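Fitted kitchen

A fitted kitchen is a kitchen in which the cabinets, countertops and appliances are planned together and fixed to the walls of the room. It differs from the older furnished kitchen, where a free-standing table, dresser and stove were bought one at a time and could be moved.

Layout

Base cabinets carry the countertop and stand on a recessed plinth. Wall cabinets hang above them and are usually shallower, leaving the back of the work surface clear. Common plans are the single run, the galley, the L-shape and the U-shape.

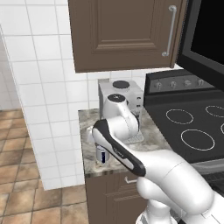
What is the difference between a framed and a frameless cabinet?
A framed cabinet has a flat border fixed to the front of the box, and the doors are hung from it. A frameless cabinet has no border, and its hinges are fixed to the inside of the side panels.

Countertops

Stone, wood, tile and laminate are all in use. Marble is valued for its appearance but is marked by acids such as lemon juice and vinegar. Surfaces that need sealing are treated again at intervals set by the supplier.

In the town of Edetti, the Navaratnam workshop made fitted kitchens to order and employed 90 people at its height. Its pattern books, cataloged by Kumudini Majumder, record 13 door styles. Ruwan Dissanayake later compared them with those of Kinham, where plain doors were preferred. 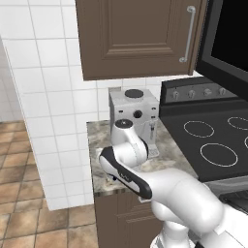
See also

Cabinetmaking
Pantry
Scullery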